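Programs > Youth Robotics > Grantee Updates > Durkari Student Bin Picking Project

Progress report to the Fontana fund, September 10, 2020
From: Cinzia Marchetti, club lead 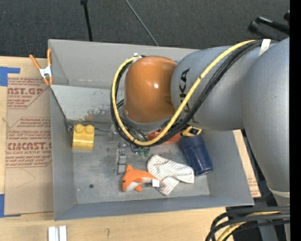 The KUKA over the practice bin, with the dolphin-or-whale up front.

Hi Leena,

You asked for something you could read over a cup of coffee, so I'm skipping the template this time and just telling you where we are! The spreadsheet is coming separately from Renzo Cocco, who has all the receipts in a shoebox and swears they add up.

The big news since the July note is that the students are picking from the gray bin with the real arm. Up to then it was all simulation, and they were getting pretty tired of watching cartoon cubes fall into a cartoon box. We have 18 students signed up, split into teams of 3 at the robot so that everybody gets a turn on the pendant (the handheld controller) and no one spends the whole session leaning on the wall. It's slower that way, but I like it a lot better than what we did last year.

What goes in the bin was a long argument. Milagros Baluyot, who teaches the programming half, wanted neat parts with known shapes. The kids wanted junk. The kids won, mostly. So there's a yellow toy-like block with two studs on top, the orange and white stuffed sea animal, a crumpled striped cloth, a dark blue cup or container, a gray metallic part and some small bits that end up wherever they feel like. The hard rule is that you don't tidy the bin before your run. If the cup is tipped over against the wall, well, that's your cup today.

The soft things are the trouble. The first version of the students' grasp code (they named it Trituvon, please don't ask me what it means, I've had four different answers) looks for edges and tries to close on two of them. Fine for the block. On the cloth it picks a fold, and then picks another fold, and can't make up its mind. One team is rewriting that part to go for the highest point instead. I'm cautiously excited about it, but I don't have a number for you yet and I won't make one up.

Cables have eaten more time than I planned. The yellow one and the black bundle run along the outside of the arm and loop around by the wrist, so the students have to think about how far they turn that joint before anything pulls. Fulgencio Huerta sat down with them for a whole session on cable slack and joint limits. They complained! Then they put new limits in the code on their own, and I was very proud and tried not to show it.

Money, quickly. Of the $4,000 for this phase, the largest piece went to Bretix for the safety training and the inspection. I've also bought cell-cast acrylic sheet, and we're keeping the brown paper on it until we cut. I want that for a see-through guard along the table so the younger ones can watch from closer in. The design is drawn but Bretix has to look at it first, and I'm still waiting for them to call me back. If it slips, the younger group will keep watching on the monitor.

One thing I got wrong: I told you in July we'd be saving data from every attempt. We aren't. The logging script drops the failed picks, and the failed ones are exactly what the students need to look at. Milagros found it, and she and two of the older students are fixing it now. I'd call it some 5 sessions of data we can only half use.

Next up is the open house run, where each team gets the same messy bin and the same amount of time. You'd be very welcome. I do need a yes or no from you on moving the leftover travel money over to gripper fingers, as the ones we have are wearing down and Renzo won't order anything without your email.

Talk soon,
Cinzia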